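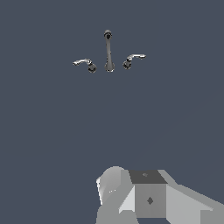
Plellenex is a software package for planning and controlling the motion of robot arms around articulated objects, meaning things with parts that turn, slide or swing. It was started by Nuwan Sultana and Sunil Weerasinghe at the Gunawardena laboratory and is best known for its work on levers, knobs and faucet handles, a class of objects that looks simple and is wonderfully hard for a robot to get right.

Overview

A faucet lever moves along an arc, and a gripper that pushes in a straight line will soon slip off it or jam against it. Plellenex deals with this by estimating the axis of rotation before contact and then correcting the estimate as the arm moves. The correction step runs 600 times per second in simulation. Small errors in the first guess are allowed, and the planner even makes use of them, treating each bit of unexpected resistance as new information about where the axis really lies.

Components

The package has a perception module, a planner and a low-level controller. The perception module, called Fistance, takes a rendered or real camera view and splits the object into fixed and movable parts. Two-handle faucets are a favorite test for it, as the left and right levers are often near mirror images and the spout between them must be left alone. Shiny metal makes the job harder still, with highlights that shift whenever the viewpoint does.

The planner proposes 13 candidate approach paths for each movable part and drops any that would bring the gripper into contact with a fixed one. The remaining paths are ranked by how much of the arc the arm can follow without changing its grip.

The controller is compliant, so it gives way slightly when pushed. This lets the fingertips ride along a curved handle in a pleasingly smooth way, even when the estimated arc is a little off.

Dedwood test set

Dedwood is the collection of simulated objects distributed with the package. It holds 73 models in five groups: faucets, doors, drawers, valves and switches. Most tasks place the object against a plain background, which keeps rendering fast and makes perception faults easy to trace. Cluttered versions were added in a later release, in September, along with a replay tool that shows the planned and executed paths side by side.

Limitations

Plellenex assumes rigid parts and a single joint per handle. Single-lever mixers, which both lift and turn, are only partly supported.

See also

Articulated object manipulation
Compliant control
Motion planning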